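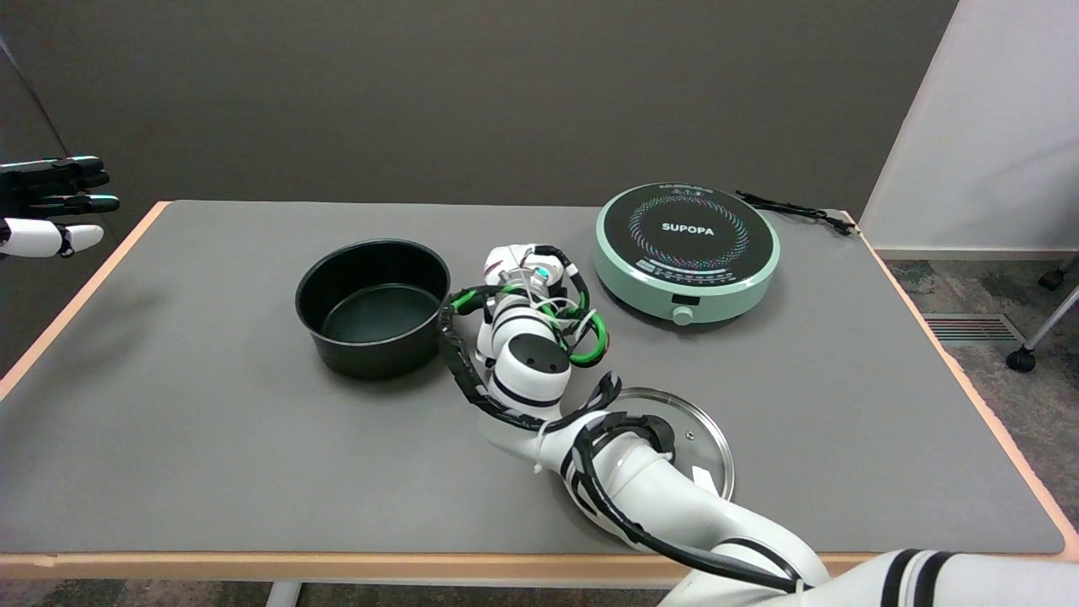 La plaque d'appoint, une cuisine de poche ?

On nous la vend comme la fin de la gazinière : une plaque à induction ronde, un bouton, une prise, et voilà l'étudiant sauvé. Je demande à voir. Rui Sequeira, qui équipe des studios meublés pour l'agence Pirby, en a commandé 60 en March dernier. « Les locataires adorent la couleur », dit-il. Et la cuisson ? Il hausse les épaules.

La couleur, parlons-en. Vert menthe, avec des pointillés multicolores sur le verre noir : l'objet veut rester sur la table. Il y restera, puisque son cordon, lui, ne se range nulle part.

Reste la question du récipient. Un revêtement antiadhésif noir ne dit rien du fond, et c'est le fond qui compte. Passez un aimant dessous avant d'acheter. S'il glisse, reposez la casserole, quel que soit le discours du vendeur.

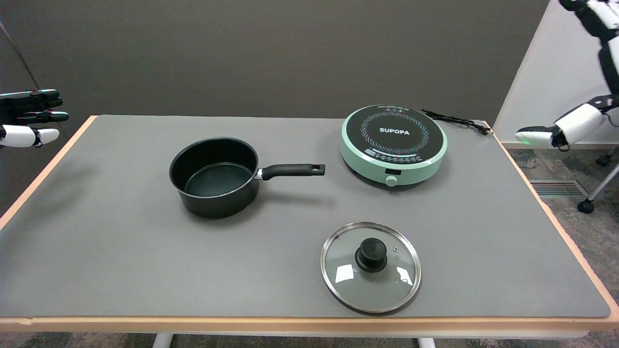 Et le couvercle ?

Le verre permet de surveiller le riz sans le découvrir, du moins jusqu'à ce que la buée s'en mêle. Rory MacBrayne, cuisinier, ne jure que par lui et fait tout avec 2 casseroles. Je veux bien le croire pour la soupe. Pour un dîner à 6, sur un seul foyer, il faudra m'inviter.

Avant de payer, mesurez la table, cherchez la prise et demandez-vous où vous poserez ce couvercle brûlant. Chez moi, c'était sur le courrier.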